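토마토 앞에서는 모두가 초보다

우리 학교 로봇 동아리의 이름은 Jirneo다. 무슨 뜻이냐고 물으면 선배마다 대답이 다르고, 그중 둘은 서로 싸운 적도 있다. 나는 이 동아리의 지도를 맡은 지 2년째인데, 맡기 전에는 로봇 동아리라고 하면 으레 납땜 연기와 밤샘 코딩을 떠올렸다. 지금은 과일 값을 떠올린다. 4월에는 특히 비싸다.

올해 학생들의 과제는 로봇에게 식탁 정리를 가르치는 것이다. 과일을 집어서 접시에 올린다. 설명은 이 한 줄로 끝나고, 학부모 공개 시간에 이 한 줄을 들은 어느 아버님은 "그건 우리 막내도 하는데요"라고 하셨다. 맞는 말씀이다. 다만 그 막내는 태어나서 몇 년 동안 온 집안의 물건을 쥐고 던지고 빨아 가며 연습했고, 그 비용은 아버님이 부담하셨다. 우리는 그 과정을 한 학기 안에, 동아리 예산으로 해야 한다.

방법은 단순하다. 학생이 손에 그리퍼를 들고 사람의 팔로 직접 과일을 집는다. 그걸 기록하고, 다시 한다. 목표는 한 사람당 시연 200회였다. 회의록에는 202회로 적혀 있는데, 누가 왜 두 번을 더 얹었는지는 끝내 밝혀지지 않았다. 나는 Zarmeena Rind를 의심하고 있다. 이 학생은 무슨 일이든 여유분을 둔다. 보고서도 두 장쯤 더 쓴다.

내가 하고 싶은 말은 이것이다. 학생 로봇 교육은 이 지루한 반복을 더 많이 시켜야 하고, 덜 부끄러워해야 한다.

요즘 대회 발표장에 가 보면 모두가 마지막 한 장면만 보여 준다. 로봇이 컵을 들고, 음악이 커지고, 박수가 나온다. 지난 Killside 대회에서는 여덟 팀 가운데 무려 여덟 팀이 그렇게 했다. 심사위원들은 모델이 무엇이냐고 묻고, 파라미터가 얼마냐고 묻는다. 토마토를 누가 집었느냐고 묻는 심사위원은 아직 만나지 못했다. 하지만 그 모델이 아는 토마토는 전부 누군가가 집어 본 토마토다. 그 누군가는 대개 1학년이고, 발표 자료의 감사 인사에서도 이름이 빠진다.

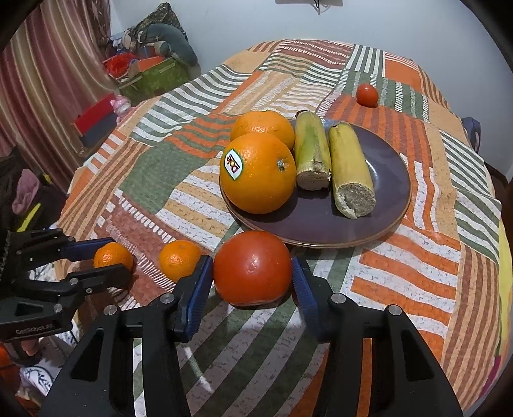
Faisal Minhas는 처음에 이 일을 대놓고 싫어했다. 코딩하러 들어왔는데 왜 귤을 옮기고 있느냐는 것이었다. 나도 딱히 훌륭한 답은 없어서 일단 옮기라고 했다. 교육자로서 자랑할 만한 순간은 아니었다. 그런데 한 달쯤 지나자 이 학생의 불평이 바뀌었다. 귤은 옆에서 집으면 도는데 위에서 집으면 안 돈다는 불평, 토마토는 손가락을 닫는 속도가 문제인데 기록 양식에 그걸 적을 칸이 없다는 불평, 무늬 있는 식탁보 위에서는 모델이 엉뚱한 데를 짚는다는 불평. 불평이 구체적이 되면 그때부터는 공학이다. 나는 기록 양식에 칸을 하나 추가해 주었고, Faisal은 그 칸이 좁다고 불평했다.

물론 반대 의견도 있다. 옆 학교 Wemar 팀의 지도교사는 시뮬레이션으로 하면 과일값도 안 들고 학생들 손목도 안 아프다고 한다. 화면 속 토마토는 물러지지 않고, 바닥에 굴러도 주울 필요가 없다. 나도 시뮬레이션을 좋아한다. 청소 당번을 정할 필요가 없다는 점에서는 사랑한다고까지 말할 수 있다. 그러나 Wemar 팀의 로봇이 실제 식탁 앞에 처음 섰을 때 보여 준 그 당당한 헛손질을 나는 잊지 못한다. 허공을 정확하게, 아주 부드럽게 집었다. 궤적만 보면 우리 것보다 훨씬 아름다웠다.

더 진지한 반론은 이런 것이다. 학생을 데이터 노동에 쓰는 것 아니냐. 이건 웃어넘기지 못하겠다. 학생이 자기가 모은 데이터가 어디에 쓰이는지 모르고, 결과를 볼 수도 없고, 그저 횟수만 채운다면 그것은 교육이 아니라 무급 부업이다. 그래서 우리는 규칙을 두었다. 집은 사람이 학습도 돌린다. 자기 시연을 지울 권한은 본인에게 있다. 발표 자료 첫 장에는 시연한 사람의 이름이 전부 들어간다. 디자인을 맡은 학생은 첫 장이 못생겨졌다고 항의했고, 실제로 못생겨졌다. 그대로 두기로 했다.

예산을 쥔 분들께도 한마디 드리고 싶다. 작년에 우리는 Kiani 재단의 지원금을 신청하면서 재료비 항목에 '과일'이라고 적었다가 서류를 돌려받았다. 간식비는 지원 대상이 아니라는 것이었다. 간식이 아니라 실험 재료라고 답했더니, 그러면 실험 후 재료를 어떻게 처리하느냐는 질문이 왔다. 우리는 사흘을 고민한 끝에 정직하게 썼다. 먹는다고. 지원금은 나왔지만 과일 항목만큼은 빠져 있었다. 센서값은 영수증 한 장이면 통과되는데 귤 한 봉지는 소명서를 써야 하는 구조에서, 학생들이 무엇을 중요하다고 배우겠는가. 모터를 사는 데 쓰는 돈의 극히 일부라도 만질 물건을 사는 데 쓸 수 있어야 한다. 무르고 미끄럽고 크기가 제각각인 물건일수록 좋다.

이번 학기 말에 로봇이 토마토를 제대로 집을지는 모르겠다. 지금으로서는 오렌지 쪽이 유망하고, 토마토는 집을 때마다 다 같이 숨을 참는다. 잘 안 되더라도 나는 발표 때 잘 안 된 것부터 보여 주자고 할 생각이다. Zarmeena는 벌써 그 부분의 슬라이드를 만들었다고 한다. 두 장 더 만들었다고도 한다.

최근 글
- 대회 규정집은 왜 해마다 두꺼워지는가
- 납땜을 못하는 지도교사의 변명
- 동아리방 열쇠는 누가 가지고 있나
- 1학년에게 첫날 무엇을 시킬 것인가
- Killside 대회 참관기: 박수와 배경음악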